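Les feuilles mortes, chez moi, c'est toute une histoire ! J'ai deux gros érables et un tilleul, et pendant des années j'ai tout fourré dans des sacs pour la déchetterie (quelle bêtise, quand j'y repense). Maintenant je garde tout, jusqu'à la dernière feuille, et je vous raconte comment je m'y prends.

## Ramasser

J'attends novembre, quand le plus gros est tombé. Avant, je ratissais tous les deux jours et je m'énervais pour rien. Je passe la tondeuse directement sur la pelouse, bac monté, réglage le plus haut : les feuilles sortent hachées, mélangées à un peu d'herbe, et le tas descend deux fois plus vite. Celles du tilleul, toutes fines, je les laisse entières.

Pour les allées, j'ai un vieux râteau Weidemann dont le manche a été changé je ne sais combien de fois. Les souffleurs, très peu pour moi, ça fait un boucan !

## Le silo à terreau

Un bout de grillage, 3 piquets, du fil de fer, et voilà. Le mien fait 160 cm de tour, c'est petit mais ça se case derrière l'abri. Je remplis, je tasse avec les bottes, j'arrose bien si c'est sec, et j'en remets une couche la semaine suivante. Ensuite on oublie. Au bout d'un an c'est déjà un bon paillis, au bout de deux on a un terreau noir, souple, qui sent le sous-bois.

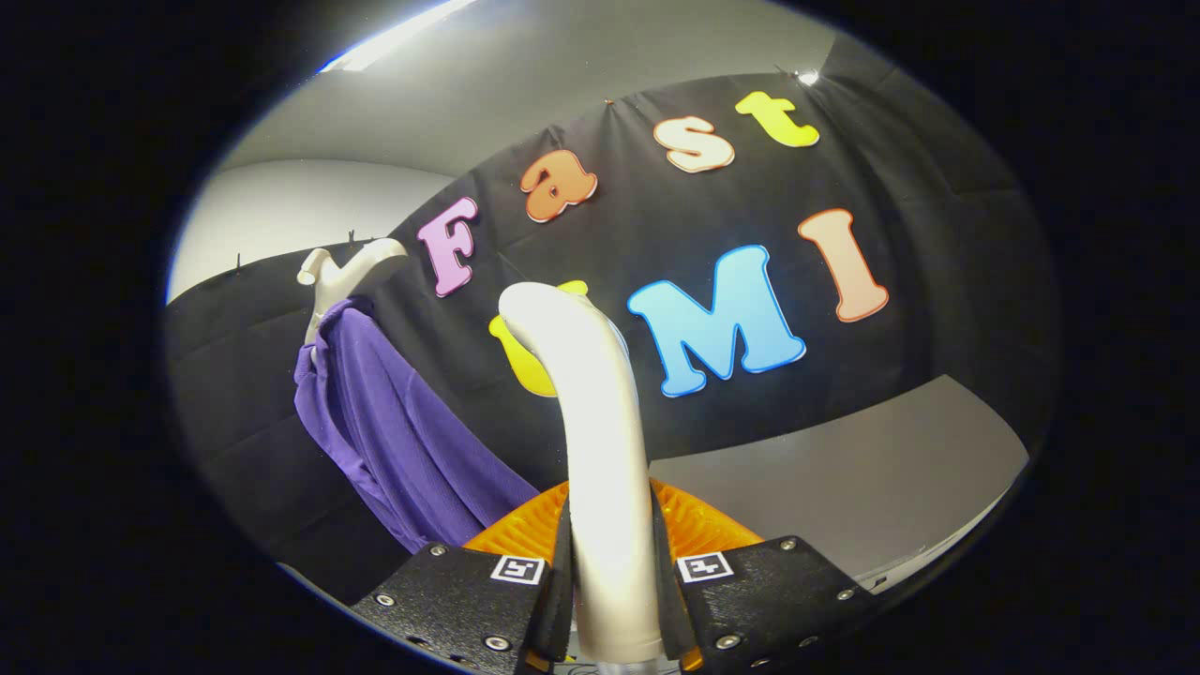
*Tube blanc à bout recourbé.*

Attention au noyer et au laurier-cerise, c'est long, long, long. Je les mets dans un tas à part. Et si vos feuilles d'érable ont des taches noires, pas de panique, les miennes en ont tous les ans et je les composte quand même.

## Au pied des arbres

Une bonne épaisseur de feuilles hachées sous les jeunes arbres, en laissant le tronc dégagé de la largeur d'une main. C'est Theda Görtz, ma voisine de jardin, qui m'a passé un savon le jour où elle a vu mon petit pommier enterré jusqu'au cou ! L'écorce était toute molle dessous. Il s'en est remis, mais il a boudé deux printemps.

Si le vent emporte tout, posez quelques branches par-dessus. J'ai essayé le filet, les hérissons s'y prennent les pattes, donc plus jamais.

Et gardez un sac de feuilles bien sèches sous l'abri pour l'été, à mélanger aux tontes quand le compost devient gluant.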